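3.2 Shared mugs and the problem of self-report

9 min read

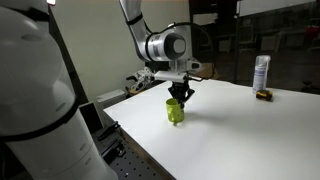

Figure 2. A lime-green mug at a white tabletop.

Most of what has been written on shared drinkware in workplaces rests on asking people what they do with it. We began in the same way and are no longer sure we should have. The questionnaire used at Clollent and Skolldale asked staff how often they washed a mug before returning it to the shelf, whether they kept one mug to themselves, and whether they had ever left one in the sink overnight. The answers described two very tidy offices. Anyone who has stood in either kitchen late in the afternoon will find this hard to accept.

The earlier study at Prallska, on which our design leans, reported that bright mugs went missing less often than plain white ones. Its author, Pētersons, took this as evidence that a strong color makes a borrower feel watched. That is a large claim to hang on a small result. The Prallska mugs differed in size as well as color, the plain ones were older, and no record was kept of which had chips or stained rims. A person choosing a mug at eight in the morning may simply be avoiding the ugly ones. We could find no way of separating these readings from the published tables, and a letter asking for the original log sheets went unanswered.

Our own comparison was meant to be cleaner. Each site received 20 bright mugs and 20 plain ones of the same shape and capacity, bought together and put out together in October. The kitchens were checked every evening for 31 days. A mug counted as missing if it was absent from the shelf, the sink, the drying rack and the dishwasher. It counted as returned if it later turned up in any of those places, in whatever condition.

Even this simple rule gave trouble. At Skolldale, several mugs spent long stretches on a windowsill just outside the kitchen door, and the two checkers disagreed over whether the sill belonged to the kitchen. One of them (Ivana Núñez) had been marking these mugs as present from the first evening; the other had not. We went back through the sheets and applied the stricter rule throughout, which changed the ranking of the two colors at that site. A finding that can be turned over by a windowsill should not be described as robust, and we do not describe it so.

At Clollent the bright mugs did stay on the shelf more often. Before crediting color, the reader should know that the shelf there is deep and badly lit, and that the bright mugs had been placed at the front. We had asked for the two kinds to be mixed. They were mixed on the first day. After that they were put away by whoever emptied the dishwasher, and several of those people told us they liked to see the cheerful ones first. So position followed color, and we cannot pull the two apart after the fact.

There is also the matter of what a missing mug means. The literature tends to treat absence from the shelf as a kind of selfishness, sometimes under the heading of "minor appropriation." But a mug on a desk is being used, or was used and forgotten, and the evening count has no opinion on which. Three of the staff we spoke to at Clollent said they held on to a mug all week to save washing up. By the measure in Table 2 they are the worst offenders in the building. By the amount of hot water used they may well be the best.

For these reasons we report the site totals separately and have dropped the pooled test that appeared in our draft of 20/03/2025. One reviewer of that draft felt the pooled figure was the only interesting thing in the paper. It was certainly the only figure that agreed with Pētersons. We would rather see the comparison repeated with one color of mug per kitchen, swapped halfway through, and with the windowsill written into the rules before anybody starts counting.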